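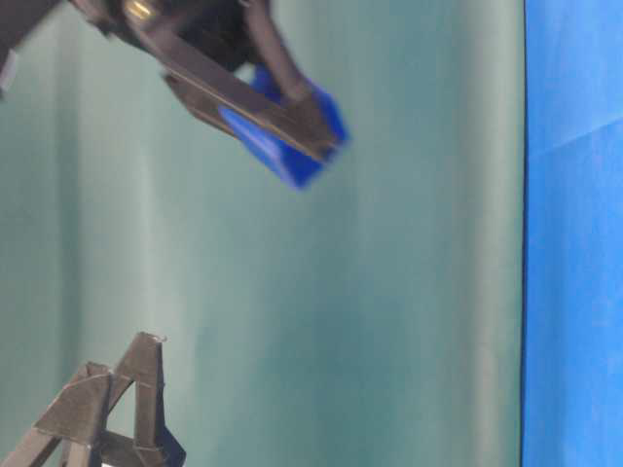 February, bench 2, 4:40 pm

Cloth first. Blue one from Delix is down on the table, pulled flat by hand, still has the fold lines from the packet. Steam it? Tape at the back corners only, front left free so it can be lifted and shaken out. Don't iron on the bench again, the top marks.

Delix lot is 1057, write that on the bag before it gets tossed. Old lot was a shade greener I think, can't find the offcut to compare. Check the Gronness drawer.

Blue parts on blue cloth - fine for the sorting, lousy for finding anything small. Grey cloth would be better but the grey is at Firnulmont until they are done with it.

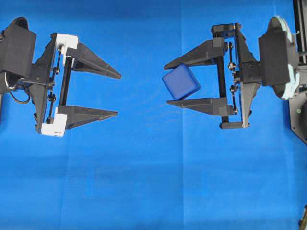 Evangelista bench wrote back that the creases come out overnight if you mist the cloth and leave it alone, and that tape leaves gum on this weave, use clips. OK, clips then. Have a box of them in the Gronness drawer, the narrow ones. Mist tonight, last person out.

Lamps: set to 3000 at first, too dim toward the back. Moved the left one in a hand's width and it was better. Dont touch the right one, the knuckle is stripped and it sags. Need a new knuckle, Firnulmont part 113, order two.

Tried the lamps bounced off the wall as well. Softer, but everything goes greenish

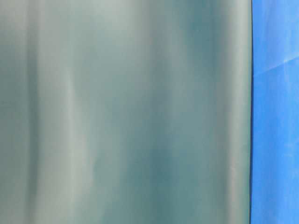 and the blues are hard to tell apart, so back to direct. Logged both settings on the card taped inside the cupboard door.

Still to do
- clips instead of tape, get the gum off with the orange stuff (test a corner frist)
- hem the raw edge, it's shedding threads
- label lot 1057
- ask Firnulmont when the grey comes back
- sweep under bench 2

Out at 6:15. Spray bottle is filled, by the sink.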